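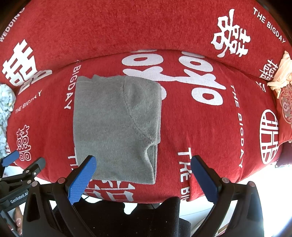 Does it matter how you fold a jumper?
A project report for the Household Textiles module, Clarnlow College

Why this question

Folding advice is everywhere and most of it is given with great confidence. Our module reading included a leaflet from the storage firm Brunima, which says that its fold saves drawer space, prevents creases and "keeps its shape through daily use". The other handout described the Hoshino fold, where the sleeves go in first and the body is doubled over them. That one makes the same promises in slightly different words. Neither gives any measurements, or says what it is being compared with.

I wanted to know whether either claim stands up when an ordinary person folds ordinary soft clothes on a soft surface at home. My starting guess was that the method would matter less than the fabric, and the fabric less than how tired the person folding was. I should admit that guess here, because it may have made me less fair to the leaflets than I could have been.

What I tested

I used five garments: a grey fleece top, a cotton T-shirt, a school shirt, a knitted cardigan and a thin pair of pyjama bottoms. Each was folded by the two methods over several evenings in November, until I had 64 folds written down. I had planned more. The Brunima leaflet talks about the habit "paying you back over 1000 folds", and I can report that the payment had not begun to arrive by the time I stopped.

For every fold I noted three things:

The height of the bundle at its thickest point, measured with a ruler held against it.
Whether it could be picked up and put in a drawer without a sleeve coming out.
How it looked the next morning, scored as fine, wearable or needs ironing.

The drawer was from a Cellholm chest, the shallow kind that sits at the top. I chose it because it was the one most likely to show a difference. A deep drawer forgives nearly everything.

The surface

Both handouts say to fold on "a clean flat surface" and leave it there. I folded on red plush, printed with white double-happiness characters and the words THE BIG DAY in several places. It is a good surface for seeing what a grey garment is doing, since every edge shows up against the red, but it is a bad one for doing what the handouts ask. They tell you to "smooth the air out towards the edges". On plush the bottom layer of fleece catches on the pile, the top layer moves when you push it, and you end up with a ripple exactly where you were smoothing.

To check this I repeated a few of the folds on a kitchen worktop. The fleece slid about more than I wanted, but the layers moved together and the edges came out straighter. The T-shirt was hardly affected either way. The pyjama bottoms were worse on the worktop and kept trying to leave it.

I did not see the surface mentioned as a cause of failure in either handout. It made more difference to neatness than changing from one method to the other did, which seems a large thing to leave out.

Results by garment

Grey fleece. The most stubborn of the lot. A fleece has no opinion about where it should bend, so the fold line is a soft roll and never a crease. The body will fold across the middle well enough. The sleeves are the trouble, as they make a thick patch on one side and the bundle then leans. With the Hoshino fold the first side usually came out nearly straight and the second did not. With the Brunima fold both sides were equally poor. Height was the same for both methods within what my ruler could tell me.

T-shirt. Either method worked. I could not see a difference in the morning and I do not think anyone could.

School shirt. The Brunima fold put a crease down the front, just beside the buttons, every time I used it. The Hoshino fold put one across the stomach, where a jumper would hide it. I have given this one to Hoshino, though a hanger would beat both, and the handouts are silent about hangers. Brunima sells drawers, so perhaps that is not surprising.

Cardigan. Buttoned up, it behaved like a thicker T-shirt. Left open, it fell apart under both methods when lifted. I think the instruction that matters is "do the buttons up first" and it appears in neither text.

Pyjama bottoms. The handouts deal with these in a single line each. Folded leg on leg and then over twice, they stayed put. The special tuck in the Brunima leaflet took far longer and came undone in the drawer.

The claim about space

This was the claim I most wanted to test, because it can be measured. The Brunima leaflet shows a crowded drawer beside a tidy one. If you look carefully at the drawings there are fewer clothes in the tidy one. I put the same five garments in the Cellholm drawer each time, folded one way and then the other. They fitted both times. I then put them in without folding them properly at all, just doubled over and pressed down, and they fitted again.

The difference was in getting things out. When the bundles stood on edge I could see each one and pull it out alone. When they were stacked, the fleece was always at the bottom and the whole pile came up with it. So there is something to be said for standing clothes upright, but that is a matter of how they are put away. It does not depend on which fold was used, as long as the bundle is firm enough to stand. The fleece stood only when it had a neighbour to lean on.

The claim about creases

I trust these results less. My scoring was done by eye, in the morning, often in a hurry. I also knew which method I had used, and that is exactly the kind of thing a fair test should hide. A better project would have someone else fold and a third person judge.

With that said, the pattern was plain for the shirt and absent for everything else. Fleece does not really crease, so praising a fold for keeping fleece smooth is like praising a hat for keeping your knees dry. The cardigan showed soft lines that dropped out after an hour of wearing. I suspect that how long the clothes had been left in the basket mattered more than anything I did afterwards - but I did not record that and cannot claim it.

Learning the fold

Something did improve during the project and it was my speed. The early fleece folds were slow and I often opened them out and began again. By the last evening I could do either method without looking at the handout. I mention this because it could easily be mistaken for proof that the methods work. I would probably have got quicker at any fold I repeated that often, including a bad one.

The step that took longest to learn was bringing the top part of the fleece down over the rest so that the edge ran level across the garment. If the flap is taken hold of at one corner, it swings. If it is held in the middle, the ends droop. Holding it near both ends gave the best line, and then it had to be put down in one go, because dragging it on plush undid the good work.
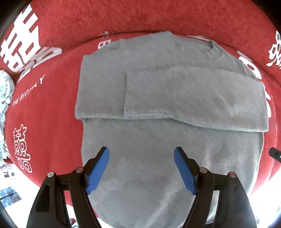
Which method would you use for a thick fleece if you had to choose?
Hoshino, by a small margin, because the sleeves are tucked under the body and have less chance of coming out when the bundle is lifted. If the drawer is deep enough, folding it in half and leaving it alone is nearly as good.

What I would change

The choice of garments was too kind to my own argument. Three of the five hardly crease or slip at all, so they were always going to show no difference. If I did it again I would take out the T-shirt and put in linen trousers, and something slippery with a lining.

I would also fix the surface from the start. I came to the worktop late, when I was already annoyed with the plush, and those few folds are not enough to compare properly. My remark about neatness should be read with that in mind.

The ruler was not good enough. A fleece bundle can be any height you like depending on how hard you lean on it. Laying a light board on top and measuring to the board would have given the same pressure each time, and I only thought of it while writing this section.

Last, I did not test whether the folds survive somebody looking for a different garment in the same drawer. This is what happens to clothes in our house, and I doubt any fold in either handout was designed with it in mind.

Findings

For soft everyday clothes I found no gain in space from either method. For the shirt there was a real difference in where the crease fell. Doing up buttons, using a firm surface and standing the bundles on edge all helped more than the choice of fold. The Brunima claim that its fold "keeps its shape" was not supported for the fleece or the pyjama bottoms, and for the T-shirt it was true of both methods equally.

I have gone back to folding the fleece in half.

Sources used

Brunima, drawer folding leaflet, as given out in class.
The Hoshino fold, module handout, Clarnlow College.
My own fold record sheets, kept in the project folder.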